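Hangers, a Rail and a Pile: The Closet Rules, Tested
Posted Friday, June 15, 2018

Every spring somebody tells me my clothes would behave if I only bought better hangers. This year it was the Bradik booklet, 17 pages on how a garment "wants" to hang. I don't think a garment wants anything. But I had a folding table, a rail and a heap of stuff that had been sitting around from February, so I gave the booklet one fair afternoon.

The first rule is to sort before you hang. Make a pile per fabric, says Bradik, smooth each piece flat and only then pick up a hanger. Fine in a showroom. On a real table the soft things swallow everything else, and a cream-colored top with long sleeves takes up more room than the next three pieces together.
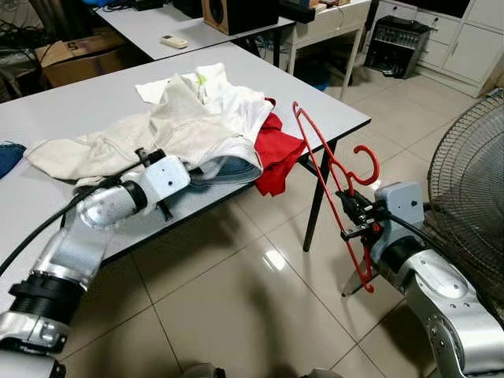

I also doubt the business about matching hangers. The booklet claims one color across the whole rail "calms the eye." Mine are red plastic, and my eye felt the same as before. They do slide along a chrome rail without much fuss, I'll give them that, and plastic doesn't leave rust on a collar the way my old wire ones did. The Tesavon velvet kind costs a good deal more, and all I ever got from it was fuzz on dark sleeves.

Then there are jeans. The booklet wants them hung, full stop. I've folded jeans all my life and they have come out of the drawer looking like jeans. Denim is heavy, the legs go where they please, and a plain shirt hanger is the wrong tool for it. You can thread one leg through and balance the thing over the lower bar, or you can start at the waistband and end up with a hanger inside your pants. A polo shirt is a different story — it goes on, the collar sits, you move along.

Blue denim, one red hanger, and the polo and a lettered white top already up on the rail.
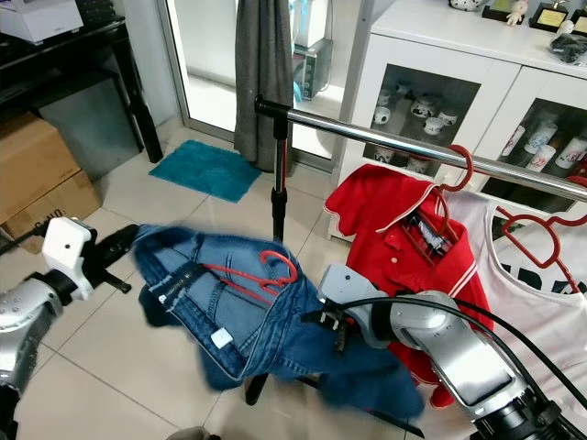
Primo De Luca wrote in to say that I'm doing it the hard way: close the zipper first, fold the jeans lengthwise, lay them on a table and bring the hanger to them. He has hung his like that for 15 years and says he wouldn't go back to a drawer if you paid him.

Maybe so. I tried the lengthwise fold that evening and it does go quicker, though the crease down the front is one I never asked for. He also recommends clip hangers from Namix, and there I get off the bus. Clips leave two dents in the waistband, and I have yet to meet the pair that doesn't.

So the shirts stay on the rail for now. The jeans are going back in the drawer, folded in thirds, and the booklet can go in there with them.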